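**Reading order for the Javik books - do the side stories count?**

posted by plisex_reader

I picked up volume 4 of Javik secondhand and liked it enough to go back to the start. The spine numbers don't match the list in the back of the book, though. The list has 21 titles and the spines only seem to go up to 17. My library has most of them, in two different printings.

I'd like to read them in story order if I can. I don't mind skipping the extras if they don't matter much.

**Kasprzak**

The list in the back mixes the main series with four side story books. Those four never got a spine number, and that's why you come up short. Read the main books 1 to 17 and put the side stories wherever you like after volume 9. The second one gives away who runs the ferry school, and that only comes out in 9.

Watch out for the omnibus. It's a 700 page brick that collects the first few volumes, and the spine says 1 - same as the regular volume 1. I bought both by mistake.

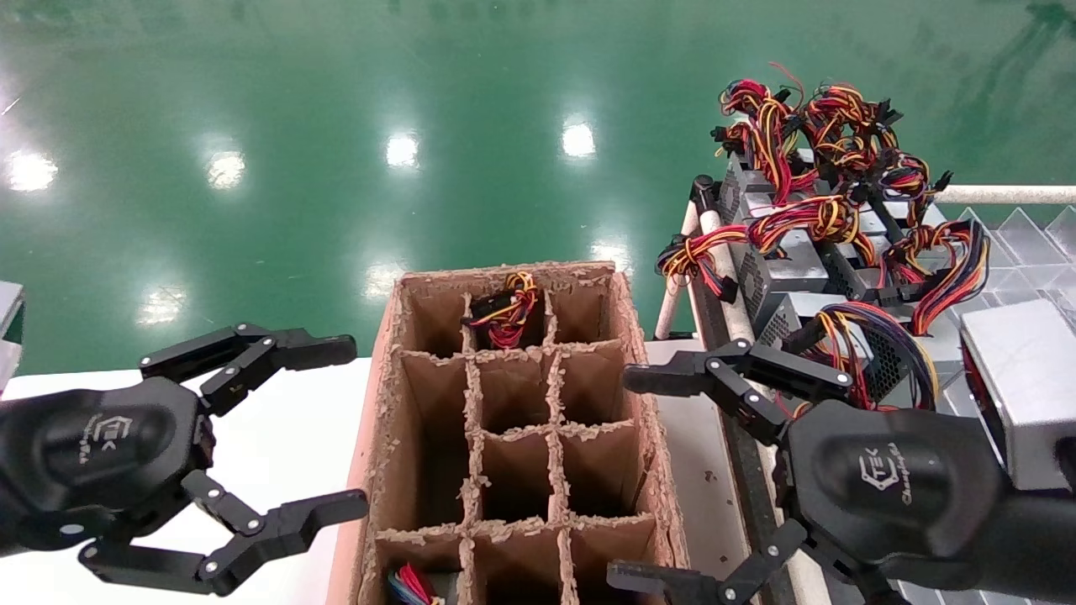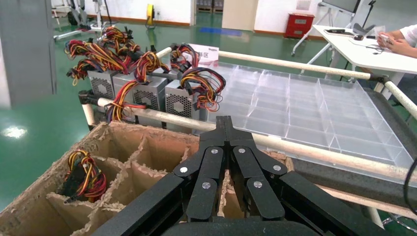 Does the older printing have the same chapters as the newer one?

The chapters are the same, in the same order. The older printing leaves out the color pages and the author's notes, and a few character names are spelled differently. You can switch between the two partway through without missing any of the story.

**Dirko**

just read them in the order they came out, its fine. side stories are skippable except the winter one. I read vol 6 before vol 5 and still followed it

**plisex_reader**

Thanks, both. I have volumes 1 and 2 on hold now, older printing. Volume 3 is checked out until February, so I may end up buying that one.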